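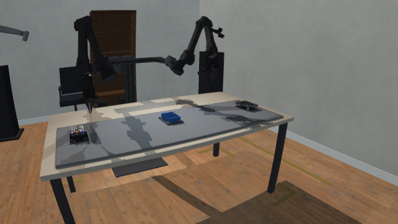
Edith Villanueva asks whether a thick rug will fix the echo in a room with a plank floor and painted walls, or whether she has to buy panels. Partly and probably, in that order. Longer version follows.

Terms first. What people call echo in a small room is usually reverberation: many reflections arriving too close together to hear separately. A true echo needs a longer path than a bedroom or office can give you.

The standard measure is RT60, the time it takes sound to drop by 60 decibels after the source stops. Very few home rooms are quiet enough to measure that full drop directly.

So you measure a shorter stretch of the decay and extrapolate. T20 uses a drop of 20 decibels, starting five below the peak, and multiplies the time by three. Check which one your software prints. I've seen people compare a T20 with an early decay time and report an improvement that was only a change of metric.

Plank floor, plain walls, flat ceiling: three pairs of parallel hard surfaces. Clap once in the middle and listen for a zing or buzz. That is flutter, and it bounces between one pair at a time. Treating the floor does very little for flutter between two walls.

Now the rug. Carpet on a pad absorbs well at high frequencies, moderately in the middle, and close to nothing in the bass. Thin mats on a tabletop do even less. They cut the click when you set something down, and that's a different problem.

With only a rug, the top end dies and the low end keeps ringing. Voices come out dull and boomy. People tend to conclude that they bought the wrong microphone.

My own case, for reference. Flarkbridge Annex in Baltthorpe, second floor, 207 square feet, ceiling at eight feet, oak boards, drywall on all sides. I measured in August with the windows shut and again after each change, same speaker position, same mic height.

Bare, the midband T20 was 0.7 seconds. That's fine for a cello and tiring for a phone call.

Rug and felt pad: a clear drop above 2 kHz, a small one at 1 kHz, and nothing at 125 Hz that I could separate from measurement noise.

Then the panels. I used Clesodia mineral wool, four inches thick, with an air gap behind equal to the thickness. The gap costs nothing and pushes the useful range lower. Flush mounting wastes it.

Midband afterward: 0.4 seconds. The low end came down as well, though by less. I'd need proper corner traps to do more there and I haven't built them.

One side effect of a shorter decay is that the crossover between separate room modes and a general wash of sound moves down. By the usual formula mine now falls around 185 Hz. Below that, speaker and chair position matter more than anything hung on a wall.

I was asked about foam. One-inch foam behaves much like the rug, on a vertical surface. If you already have a rug, you'd be buying more of the same absorption. Buy depth.

Also asked about bookshelves. Full ones scatter a bit and absorb a bit, and they do break up flutter. Treat them as a bonus and don't try to calculate them.

Placement order I'd use: side walls at the first reflection points, then the wall behind the listener, then the ceiling over the desk. Find the wall points with a hand mirror slid along at ear height. Where you can see the speaker from the chair, mark it with tape.

Software was Frade, free tier. It exports the decay curve as plain text. Look at the curve before trusting the number. If it bends partway down, the straight-line fit means little.

For Edith: put the rug down, since you want one anyway, clap again, and record a minute of speech from the desk. If it sounds dull and still hollow, the next purchase is two thick panels for the side walls.

Corner traps are a separate thread, once I find the offcuts.

We use cookies to improve your experience on this site. Accept all | Manage preferences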